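Accueil | Carnet | Essais | Archives | Contact

dimanche 27 décembre 2020

Vernis de table, suite. Reprise des notes sur la tenue du brillant. Rappel : finition Prastine satinée-brillante, application au spalter, dilution d'origine, ponçage au grain fin entre couches. Les plateaux sont en usage courant, sans nappe.
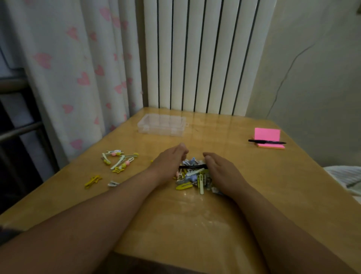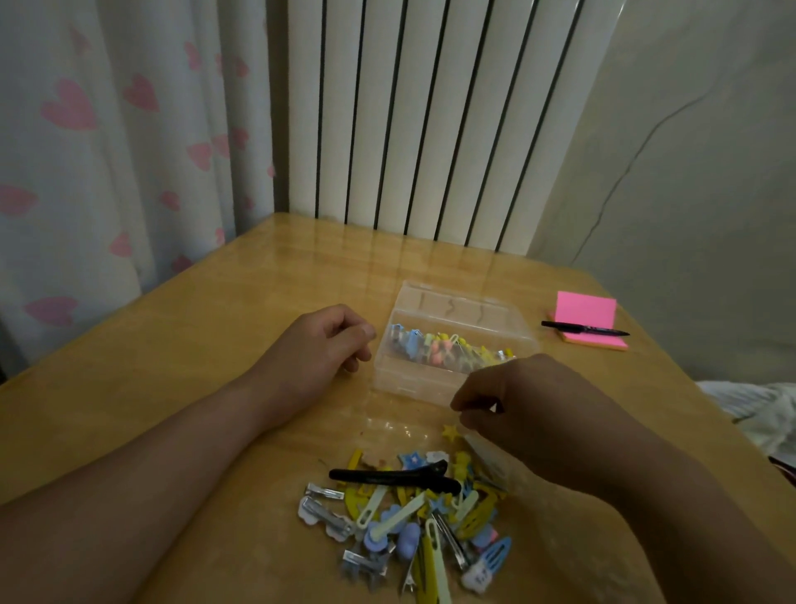 Plateau en usage, bois miel, finition brillante.

Lot 1087 : viscosité plus élevée que le lot précédent, coupe au bidon non homogène. Mélangé 15 min à la spatule, filtré, puis repos. Bulles fines persistantes en première couche, disparues après égrenage. Pas de reprise visible sur les chants.

Éprouvettes Mallen (hêtre) : 3 couches, séchage à plat. Test d'adhérence par quadrillage : rien à signaler sur les deux premières. La troisième s'écaille à une intersection, côté bois de bout. À refaire avec une lame neuve avant de conclure, l'ancienne arrachait plus qu'elle ne coupait.

Résistance à l'eau : goutte sous verre de montre, essuyage, lecture en lumière rasante. Léger blanchiment, réversible dans la nuit. Alcool ménager : marque nette, non réversible. Même résultat qu'en août avec le produit Jato, qui jaunissait davantage et restait poisseux par temps humide.

Brillance : appareil Nikolaidis réétalonné ce matin sur la plaque noire. Dérive constatée depuis le dernier étalonnage, donc les mesures d'avant sont à prendre avec réserve. Je les ai barrées au crayon dans le tableau, sans les effacer.

Température d'étuve réglée à 40 °C pour le vieillissement. Le joint de porte est fatigué, l'affichage oscille. Sonde indépendante à poser sur la grille du milieu.

À faire :
- commander des abrasifs fins et des filtres
- recouper des éprouvettes en bois de bout
- essai de cire par-dessus, sur une moitié de plaque seulement
- étiqueter les bidons entamés avec la date d'ouverture

Entrées récentes
Colles vinyliques : temps ouvert en atelier froid
Jato, essais d'août
Nettoyage des spalters
Étalonnage du brillancemètre Nikolaidis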